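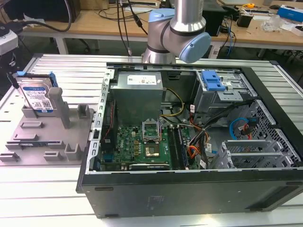

The arm over the desktop on our bench, with the parts tray to the left.

Hi everybody, I'm Hongmei. I want to tell you about open day in March, and I'll keep it under 24 minutes (Dalibor is timing me!).

So, people came in expecting shiny factory stuff, and we gave them an old desktop with the side off. They loved it! We had 80 visitors, and almost 66 of them asked if they could take something apart too. (Pause here for the Parkia people, they'll laugh.)

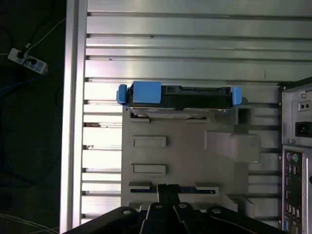 I'd planned a big speech about the Turnent project, and I dropped it after the first group. Folks just wanted to know what a hard drive caddy is and why anyone would bother getting one out of an old PC. Good question! My answer was reuse, and then a long ramble about screws. Kidus does the short version way better, so ask him at the break.

Things visitors asked, take these fast:

1. Does it know what it's holding? Tell the Sulen story, skip it if we're late.

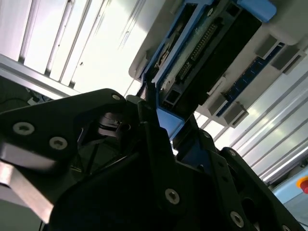
2. Can kids come? Yes, ages 7 and up, with a grown-up.

3. What happens if it gets stuck? Talk about the stop button, then hand over to Chenxi.
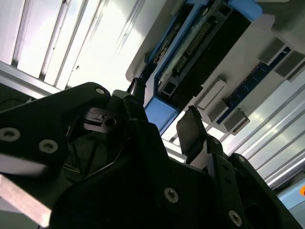 Gripper fingers up close, with the blue-framed unit overhead.

Chenxi takes it from here. Remind everybody the sign-up sheet for next time is by the door.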